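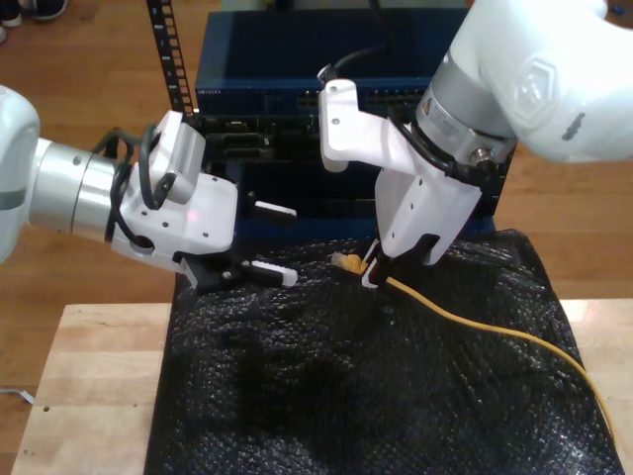 The migration of the Junside virtual machines to the new cluster is on schedule at the end of its second month. Of the 300 virtual machines in scope, 278 are now running on the new hosts and the rest are waiting on their owners. The old cluster stays powered on until the last of them has moved. We have started taking hosts out of the racks at the Verbruggen site, and the parts that go back to the leasing company are being packed in black bubble wrap, a sheet of it laid out on the tabletop first so that the rail kits don't scratch the wood. The return labels have been requested but have not come yet.

Work done since the last report

All file and print servers were moved in the first two weeks. These were simple moves with a short outage each, and we had no calls about them the next morning. The database servers took longer. Most of them had old snapshots that nobody had merged, and the import would not start while a snapshot was present. We merged them overnight, one host at a time, and this added to the disk load on the old storage. Two of the merges ran past 7 a.m. and the payroll application was slow until they finished.

The backup product, Sivano, now sees all moved machines under their new names. For the first few weeks it listed both the old and the new copy and counted each against the license. The vendor gave us a script that removes the old entry without touching the restore points. We ran it on a test group before running it on everything. Restores from before the move have been tested for the mail archive and for two of the database servers.

Capucine Pruvost has rewritten the host build instructions. A new host can now be added to the cluster by one person from start to finish, including firmware, network teaming and the storage paths. The older instructions are still on the shared drive and are marked as retired.

Search this site Search Advanced search

Problems and how they stand

1. Live migration between hosts failed now and then with a message about processor features. The cause was a firmware level that differed between the first hosts delivered and the later ones. All hosts are now on the same level and the failure has not come back.

2. The clock on moved domain controllers drifted. Time synchronization with the host was still turned on after the import. We have turned it off on all domain controllers and added the step to the checklist.

3. The Pesum application does not start on the new cluster. Its license is tied to the network card address of the old virtual machine. We tried setting the address by hand and the application still refused the license. A case is open with the supplier, who has asked for log files twice. The application continues to run on the old cluster and its users have not been affected.

4. The monitoring system sent a large number of false alerts on the night of the second storage change. Alerts are now paused for the hosts being worked on, and the on-call person turns them back on by hand. We would like to automate this but have not started.

Machines still to move

The remaining virtual machines belong to three groups. The largest group is the test environment, whose owner asked us to wait until their release is out. A smaller group has no known owner. We have sent two notices and will shut these machines down for 9 days before deciding on them — they will be kept on disk during that time. The last group is Pesum and the servers it depends on.

Budget

Spending is within the approved amount. The additional storage shelf was bought from the reserve, as agreed in the last review. We do not expect to need the contractor hours set aside for the final phase unless the Pesum case drags on, in which case the old cluster's support contract will have to be extended by a quarter. We need a decision on that extension before the end of November, when the current contract runs out.

Next steps

Move the test environment after the release. Close out the machines with no owner. Return the first batch of leased hosts once the labels arrive. Run the failover test between the two rooms, starting at 6 p.m. so that the evening batch jobs can be held.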